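Clorkgate: Writing a Serial Story in First Person
Project report, Creative Writing II
Luminița Olteanu
January 16, 2021

What I set out to do

I wanted to write a funny story that came out in pieces, the way people used to read them in newspapers, and I wanted all of it told by one person who never stops talking. The assignment asked for a piece of fiction with "a sustained voice" and a report on how it was made. I went for eight installments, each under 1,000 words, posted on our class reading page so that people could comment between one and the next. That last bit was my favorite idea in the whole plan, and I still think so!

The story is called Clorkgate. It takes place in a town named Netov, where the narrator, Dora Chiriac, has inherited her aunt's job as the town letter writer. People come to her when they need to apologize, complain or propose, and she writes the letter for them. She is very good at it and terrible at her own mail. In the first installment she sends a love letter to the gas company and a complaint to the man who was supposed to get the love letter. Everything after that is her trying to fix it.
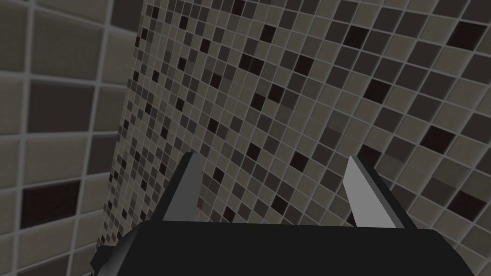 Finding the voice

My first draft of the opening was in third person and it was flat. I had two pages about the town square before Dora even showed up. Grigore Avram, my partner for peer reading, wrote one note on it: "Who is telling me this?" I went home and started over with Dora mid-complaint about her desk chair, and the pages came so much faster. I wrote the new opening in one sitting and only stopped when my hand hurt (I draft on paper, more on that below).

Rules I gave myself for Dora: she can interrupt herself, but only once per paragraph. She can't describe how she looks unless somebody insults her first. She never explains a joke. I broke the second rule in installment three and got caught by two readers, which was fair.

The hardest thing about first person was letting the reader know more than she does. In installment four, the man from the gas company writes back, and it's plain to everybody but Dora that he knows the letter wasn't meant for him and likes her anyway. I rewrote his reply five times. In the early versions he was too smooth. The one I kept is mostly about his meter route, with a single sentence at the end about her handwriting.

Working in installments

Length was a real fight. My shortest installment ended up at 593 words and it got the warmest comments of all of them, so I learned something there. It's just Dora waiting at the post office window while the clerk eats a sandwich. I had been saving it as filler between two big scenes. My long ones tended to have a strong start, a strong end, and a saggy stretch where people walked from one house to another.

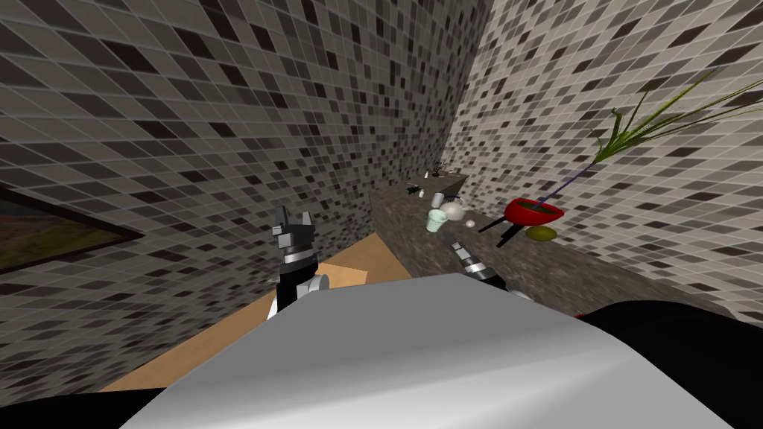 Mosaic-tiled walls and a dark stone countertop.

Posting as I went meant I couldn't go back and change what was already out. In installment two I gave the aunt a dog, and then I forgot the dog completely. A reader asked about him. I was so pleased that someone cared that I gave him half of installment six, where he eats the only copy of the corrected letter. That scene wouldn't exist if I'd written the whole thing privately and cleaned it up at the end.

Drafting by hand helped too. Typing it up afterward became my second draft without my having to schedule one, and I cut a lot of adverbs that way.

What I would change

The ending comes too quickly. Dora and the gas man finally meet in the last installment, and I gave them less than a page together. I was worn out and it shows. I'd also like the man who got the complaint letter to have a name and a scene of his own. Grigore thinks he should sue.

What's next

I'm revising the whole story into one continuous piece and sending it to Trarora, the student magazine, for their May issue. The revision has a longer meeting scene, the dog from page one, and a new letter from the aunt that I can't wait for people to read.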